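Tisavton
Home
About us
Classes
Drop-off days
Contact

About us

Tisavton is a small home organizing outfit in Pistbridge. Desks mostly, then kitchen drawers, then whatever the drawers were hiding. Started on Mekonnen Street in a room over the bakery, moved down to the ground floor when the boxes got too heavy for the stairs.

What we do

Desk and drawer sorting, at your place or ours. Bring a box, we sit down with you and go through it. No lectures about throwing things out. You want to keep nine staplers, fine, we'll find a spot for nine staplers.

Sunday classes, small groups, two hours with a break for coffee. Bring the worst drawer you have – the whole drawer if it comes out. Wear something you don't mind getting dusty.

Office jobs too. The biggest so far was the Ikham building, 40 desks over one very long October. We still get calls from them about the supply closet (labels fell off, we're comming back to fix it).

The numbers, for people who like them: 1,262 drawers done, roughly 2,010 if you count the ones people did at home after a class and wrote to tell us. 181 names on the mailing list. It goes out when there's something to say.

How we work

Empty it first. All of it, onto a table. Then groups – things you use every day, things you use sometimes, things you forgot you owned. Only then do we talk about containers. Most people buy the containers first and end up with a closet full of bins and the same mess as before.

We like clear dividers. Three compartments is plenty for a desktop, more than that and folks forget which is which. Tall things stand up, flat things lie down. Small round stuff gets its own dish or it rolls off and you find it in spring.

We don't sell organizers. We'll tell you what size to get and you can buy it wherever. Same with labels. 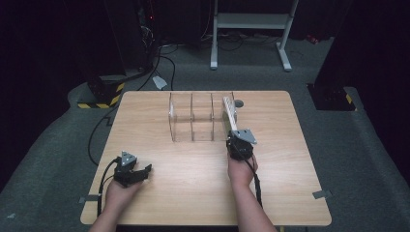
Asnakech Workneh

Clear divider toward the back of the table, a bit right of center, and a white piece upright at its right end. I like to keep the front of a table free, you need somewhere to put your elbows. Wood top, nothing fancy. I do most of the classes and answer most of the email, so if the reply is short, thats me between appointments.

Coming by

Ground floor, side door, ring twice. Parking in back after 4 pm. Home visits in Pistbridge and the near towns, further out just ask. Strollers fine, dogs fine if they get along with other dogs.

Drop-off boxes: name and phone on the lid please, in marker. Pencil rubs off.

Contact | Classes | Mailing list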